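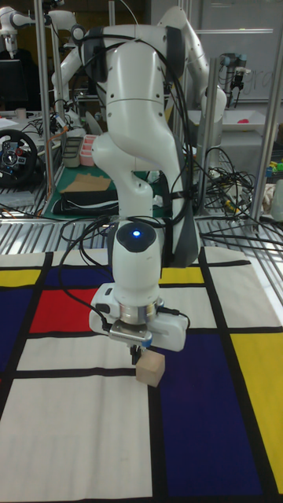 The grid-print fabric mat in red, yellow, dark blue and white, with one of the small wooden cubes.

We use cookies to remember your settings. Accept / Manage preferences

Drudelbridge workshop adds wooden cubes to its grid-print table mats

A Drudelbridge textile workshop that prints table mats in the style of a Mondrian painting will start selling them with a set of small plain wooden cubes in July.

Folumach has printed 700 of the mats for the summer, and a further run is planned if they sell. The design has thick black lines dividing the fabric into rectangles of white, red, yellow and deep blue.

Rhea Policarpio, who runs the print room, said the workshop had been selling the mats as table covers, but kept hearing from buyers whose children used them as a game board.

"They were putting bottle caps on the red, buttons on the blue, whatever was in the drawer," she said. "So we thought we should put something in the packet for them."

The cubes are unpainted. Policarpio said an early sample set was painted to match the mat, and the cubes were hard to find again once they were on their own color. The plain ones show up on all of it – even on the white.
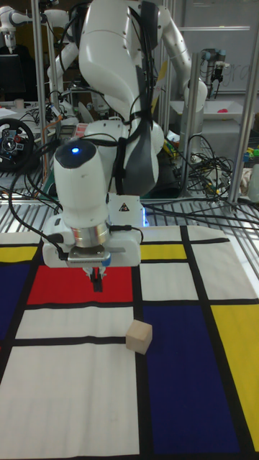 One large sheet, few rules

Each packet will hold one mat, 17 cubes and a folded card with 4 games. Clotilde Brunet wrote the card and tried the games out with an after-school group at the Nyberg hall. In the simplest one, players take turns moving a cube from one rectangle to the next, and a cube that lands across a black line has to go back.

That rule caused most of the arguments, Brunet said. The lines are thick and a cube can sit half on the line and half on a color. The card now says that a cube touching two colors belongs to the player who put it there, who may choose either one.

"The older children wanted more rules and the younger ones wanted to build a tower," she said. "We left room for the tower."

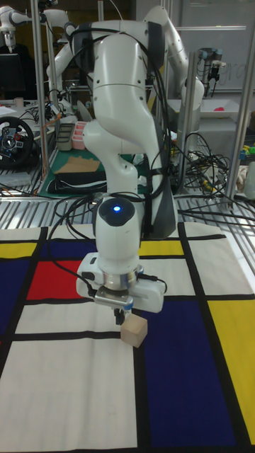 The workshop has also had questions about creases. The mats are folded for shipping and they come out of the packet with fold marks, which Policarpio said can be pressed out with an iron on the back of the fabric. Small wrinkles do not affect the games, although a cube stood on end-to-end stacks may lean.

Fabrice Maillard, who cuts the cubes in a shed behind the workshop, has finished the first 1000 and is still going. He sands the edges by hand and leaves the faces as they are. The wood is left without varnish, and he advises against soaking it.
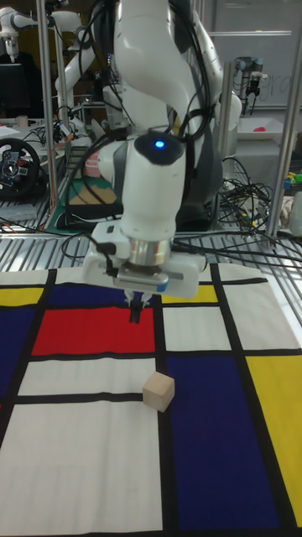 Orders can be placed at the workshop door on Zultari Street from 10 a.m. People who already own a mat can buy the cubes separately in a cloth bag. The card of games is free to anyone who asks for it.

Comments (3)

Mathis Perrin
We've had ours on the kitchen table since spring. The white parts show every drop of coffee. Still like it.

Chibuzor Odukoya
Do they do a smaller size? Ours is a round table and the corners hang down.

R. Policarpio
@Chibuzor Not yet, but come by and we can look at cutting one down and hemming it for you.

Contact the newsroom | Copyright Drudelbridge Local News | Back to top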